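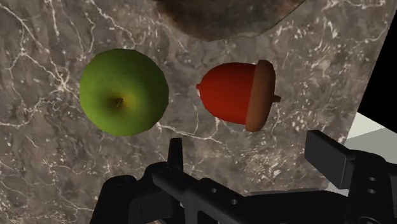
Stikden open day, who went?

dovetail_dan
Went to the Stikden open day in September. 8 stations, one of them with a line, and that was the simulator, where you get to watch the arm work a marble counter on the big screen. Green apple on the left, red acorn on the right, acorn every bit as big as the apple. I asked the guide which oak that came from and was told it was "scaled for grasp." I'd like to be scaled for grasp.

mopbucket
I liked the simulator! The real arm next door spent my whole visit waiting on a software update. The simulated one at least showed up for work.

kettle_on
Disagree with both of you. It's a video game with a worse story. I drove 327 miles round trip to see a machine pick up a physical thing, and I could have watched pixels at home in my socks.

dovetail_dan
You drove 327 miles for the Cloron booth and the free pretzels — be fair.

kettle_on
The pretzels were good. The Cloron booth was a banner and a bowl of pens.

gritty_wheels
I work with arms (not theirs). Practicing in sim first is normal, and a giant acorn is fine for it. It has a stem on one end and a point on the other, so you find out fast if your grasp planner is any good. What bugged me was the poster claiming 1,214 grasps with no word on how many were tries. Asked twice, got a brochure twice.

mopbucket
The Bouazza guy told our group it was some 2,000 tries. Or he was talking about visitors. It was loud in there.

gritty_wheels
If it's tries, that's not a number I'd put on a poster.

kettle_on
If it's visitors, they counted the line for the bathroom.

dovetail_dan
Anyone going to the Skallent one? Supposedly all hardware, no screens.

kettle_on
Are there pretzels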